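# The Awards Show That Pays for Itself

The invitation to the Pletora Screen Awards arrived in March, on card thick enough to level a table. It promised "an evening decided by the viewers." I've covered television prizes long enough to have a reflex about that phrase, and the reflex is to look for the price list.

It was on page four of the sponsor packet. A series can be submitted for free in one category. Every additional category costs money, and so does the "campaign page" that puts a show's trailer above the voting button. A drama with a healthy marketing budget can turn up in nine categories before a single viewer has picked up a phone. A smaller show gets its one line, somewhere down the scroll.

None of this is hidden, exactly. Pletora, the streaming service whose name is on the trophy, will tell you that the fees cover the cost of the broadcast. Maybe they do. The broadcast ran three and a half hours last year and included a car.

## Who votes

The voting runs through an app called Skiltow. You sign up with an email address and get one vote per category per day for 29 days. If you'd like more votes, you can watch ads or buy a bundle. The biggest bundle on offer this season was 2,000 votes, and the app suggested I send it as a gift to a favorite actor, with a little animation of falling roses.

Fans know how this works better than the people who run it. In the forums I read, they organize in shifts and post reminders at 11 p.m. They pool money, sometimes a startling amount of it, and they talk about the final night the way other people talk about a tax deadline. I don't think they're foolish. They like an actor, they want the actor to have a nice night, and somebody has worked out how to charge them for it.

What I doubt is the word "viewers." Skiltow doesn't ask whether you've watched anything. I voted for best supporting actress in a medical drama I had never seen, and the app thanked me for my passion.

There's a jury, too. The rules say its scores count for 40 percent, and the rules don't say who is on it. When I wrote to ask, the press office replied that jurors are "respected figures across the entertainment landscape" and that their names are kept private to protect them from pressure. Pressure from whom? The same office had sent me, that same morning, a list of nominees it thought I might like to write something warm about.

## The speeches

People who defend these shows usually end up talking about the speeches, and I get it. A good one can undo an hour of bad television. An actor who has played bit parts for fifteen years gets up there, loses the thread, thanks a bus driver, and you forget the roses and the bundles.

But watch a few ceremonies back to back and you start to see the stage management. Winners in the popularity categories are seated on the aisle. The cameras find them before the envelope is open. At the last Pletora night I kept a note of who was sitting where, and I called most of the fan prizes by the second ad break – a better record than I have with horses.

That doesn't make the tears fake. I believe the tears. I just don't believe the suspense.

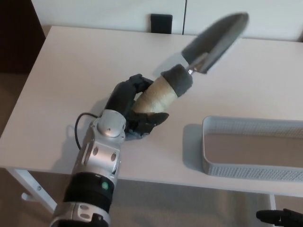

The strangest prize of the evening is the Vasconcelos Honor, which goes to "a work that moved the nation." There are no nominees. It has no category page and no voting, and in each of the last three years it has gone to a show streaming on Pletora. Last year's winner was Braltero, a ten-part family saga about a shipping company, canceled a few weeks after the ceremony. The nation had evidently been moved elsewhere.

I watched all of Braltero, for what it's worth. The first four episodes are very good. The lead actress does something quiet and angry in a kitchen that deserved a real prize from a real panel, and she'll now be listed forever as the winner of a promotional one.

Could it be fixed? Some of it, cheaply. Publish the jury. Publish the raw vote counts, including how many votes were bought. Pletora released one figure last year, a cheerful 644 for the number of fan clubs taking part, and kept the rest to itself. Drop the category fees, or at least print them on the ticket. Trim the car.

I sent those suggestions along with my questions. The reply thanked me for my interest and attached a code for 1,000 free votes, good until midnight on the last day of the contest. I haven't used it.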